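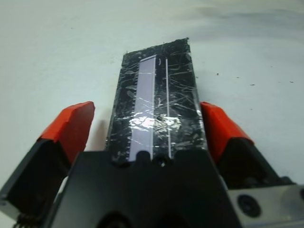

Week 6: Film wrap, tape and small flat goods

Course notes, Packaging and Handling, section 2
Instructor: Rania Kanaan

Last week covered cartons and void fill. This week is about the layer closest to the product, meaning clear film or clear tape put directly on a small item before it goes in a box. Bring your notebook and the wrapping sheet from Week 5.

Why wrap at all

A tight clear wrap does a few jobs. It keeps loose parts together, it keeps dust off, and it holds a lid or cover shut. It does very little against impact. If the item will be dropped, the protection has to come from the carton and the fill. Students mix this up every year on the written test.

Clear wrap also lets the person at the next station see what the item is without opening it. That works well for plain, light-colored items. On dark, glossy ones it works less well, for the reasons below.

Wrinkles and glare

Plastic pulled around a flat rectangular item will crease unless the tension is even on both sides. The creases usually start where the film bunches along a long edge and then run across the face. Each crease has its own small angle, so each one reflects light differently. On a black surface you get a net of silvery lines, and under overhead lights you may also get one broad bright patch where a mark or printed line should be easy to read.

To reduce it:
- Start the film on the back face and pull toward the far edge.
- Fold the ends flat before taping. A ragged end fold catches on other goods.
- Use one layer where one is enough.
- Check the wrapped item from two directions before you sign it off.

If you can't read a mark from one side, turn the item or move the light. Don't cut the film to check.

Sorting wrapped and unwrapped items

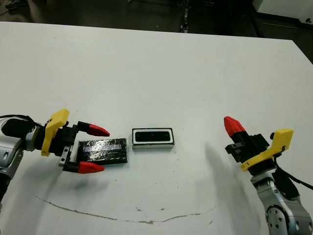

Keep the two kinds apart on the table with a clear gap between them, and lay the long sides parallel. Parallel items are easier to compare and easier to pick up, and a crooked one shows right away. A white table is good for dark goods. White or white-edged goods can get lost on it, so look for the shadow line or use a gray mat.

Flat items should be picked up across the short side. Holding by the ends puts the load on the folds, and the folds are the weakest part of the wrap. Wrapped surfaces may also slide more than bare ones or stick more, depending on the film. Try one before you do a batch.

Materials for the lab

We will use the Fustex film and the Tamihana tape from the supply cabinet. Cut the film to 60 cm lengths. One roll should last the whole group, so please don't practice on scrap until everyone has had a turn. Paora Maihi has the cabinet key.

Lab task

Work in pairs. Wrap two flat items, one dark and one light, and leave a third item bare. Write down where creases formed, whether marks could be read, and how each item behaved when lifted. Trade with another pair and repeat. Hand in one page per pair by Friday, May 9, 2025.

Related items
Week 5: Cartons and void fill
Week 7: Labels on curved and shiny surfaces
Wrapping sheet, revised (Yee-man Chu)
Reading list for section 2
Lab table rules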